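Notes from a long winter of fake tables

15 May 2022

I promised back in January that I would write up what we learned from the clutter experiments, and then spring happened, and the garden happened, and a paper deadline happened, so thank you for your patience (and for the nudging emails, which I did deserve). Grab a coffee, because I've never managed to tell this story quickly.

The question we started with was a plain one. If you train a grasping policy entirely in simulation, how much does it matter which objects you put on the table? Most of us in the Peltholm group had a gut feeling that more variety was better and left it at that. We had a big folder of scanned and modeled household things, we had our renderer, Ornlow, and for a long time we just tossed objects onto a tabletop at random and let the training run overnight.

What bothered me was that the policy was wonderful with boxes and mugs and fell to pieces around anything see-through or shiny. Our depth input in those days was perfect, straight out of the simulator, so the policy had never had to cope with the holes and smears a real depth sensor gives you when light goes through a bowl or bounces off polished metal. I spent most of a rainy week convinced it was a bug in the gripper model. It wasn't, and I apologize again to everyone who had to listen to me talk about finger friction at lunch.

So we did two things. First, we wrote a small add-on called Vitard that damages the depth image on purpose, with the damage tied to the material of each object. Clear plastic loses a lot, glossy metal loses some in streaks, and wood and matte paint come through nearly clean. Second, we stopped picking objects at random and began building tables where easy and hard materials sit close together, so the policy has to work out which parts of its input to trust.

We ended up with 919 of these mixed tables. On the held-out set, grasp success on transparent objects was 58 percent with the old random tables and perfect depth, and 70 percent with the mixed tables and Vitard switched on. I was so pleased that I ran the whole evaluation over again before telling a soul, and it held!
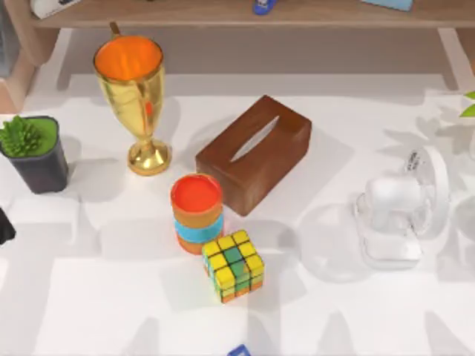
Bùi wrote back after reading a draft of this post and asked whether the gain came from the damaged depth or from the arrangement of the tables, and said that until the two were pulled apart the result was hard to use. It's a fair complaint and I should have seen it coming. We do have a partial answer. With Vitard on and the old random tables, we got most of the improvement, but the policy grew timid and would often decline to grasp a clear bowl at all if something solid stood next to it. The mixed tables seem to be what cured the timidity. I say "seem" because we trained only 2 seeds of that version, and I'd want a good many more before putting it in a proper paper.

The other thing I'd like to try is letting the lighting change the depth damage too. At the moment a gold cup under a bright overhead light is treated just the same as one in a dim corner, and any real sensor would disagree. If you've worked on this, or have a decent noise model you're willing to share, please do leave a comment. I read them all, even if it sometimes takes me until the tomatoes are in to answer.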